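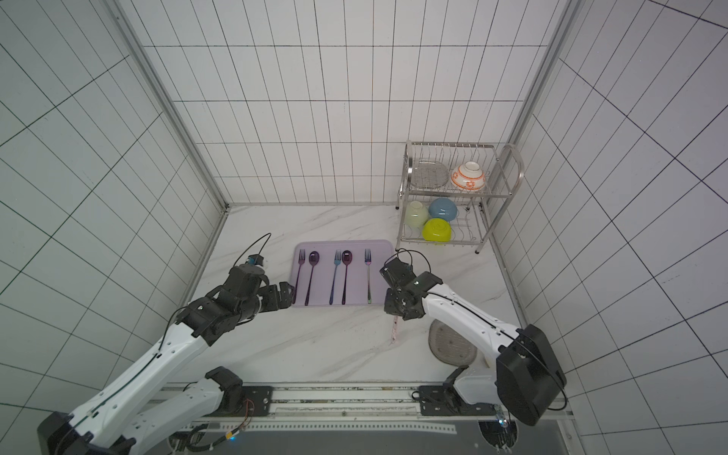

**Can a two-tier rack hold bowls on both levels at the same time?**

Bowls may be placed on either level. Shallow bowls and plates are best placed on the upper tier, where the wire slots hold them upright. Deeper bowls are best turned upside down on the lower tier.

## Levari Two-Tier Dish Rack and Serving Tray Set

The Levari set is supplied by Trondia for staff kitchens, residence halls, and other shared kitchens where counter space is limited. It combines a dish rack for washed tableware with a flat tray for setting out cutlery. The two items are sold together under one order number and may also be ordered separately.

### Dish rack

The rack is made of chrome wire with tubular side rails. It stands on short legs, so the counter beneath it can be wiped with the rack in place. Both tiers are slotted. Plates stand on edge in the slots, and bowls may be tipped on their sides or inverted, according to their depth.

The rack fits into the back corner of a standard counter. It is not fixed to the wall and requires no tools in normal use. On marble and other natural stone, customers should place a thin cloth or mat under the legs before moving the rack from one position to another.

### Tray

The tray is rectangular, with rounded corners, and is made of plastic. The current color is lavender. Forks and spoons may be laid side by side with the handles facing the user, an arrangement that suits self-service counters and small dining rooms. Knives with serrated blades can mark the surface and should be stored elsewhere.

Cutlery with a colored or iridescent finish should be dried with a soft cloth before it is placed on the tray. Abrasive pads should not be used on such finishes.

### Contents of the set

| Item | Quantity |
|---|---|
| Two-tier dish rack | 1 |
| Lavender tray | 1 |
| Spare leg caps | 2 |
| Care sheet | 1 |

Bowls, plates, and cutlery are not included. Colored bowls and tableware in matching shades are listed under the Montoya range.

### Care

- Wash the tray by hand in warm water with a mild detergent.
- Wipe the rack with a damp cloth and dry it fully, including the joints.
- Do not use chlorine bleach or steel wool on the wire.
- In hard-water areas, remove scale with diluted white vinegar and rinse well.

### Loading

The upper tier is rated for up to 20 pounds, evenly distributed. Heavy serving dishes should be placed on the lower tier. Load the lower tier first and unload the upper tier first.

### Ordering and warranty

Orders are accepted from registered institutional customers. Sets in stock leave the Grisura warehouse within 3 working days. The rack carries a warranty of 24 months against faults in the welds and plating; the tray is covered for the same period against cracking in normal use. Damage from unsuitable cleaning products is not covered.

Requests for quotations should be addressed to Pierina Serra, Institutional Sales. Questions about spare parts and warranty claims should be addressed to Aravind Mathew, Product Support, with the order number and the date of delivery.

Page revised 2 June 2025. The tray color is subject to change in December.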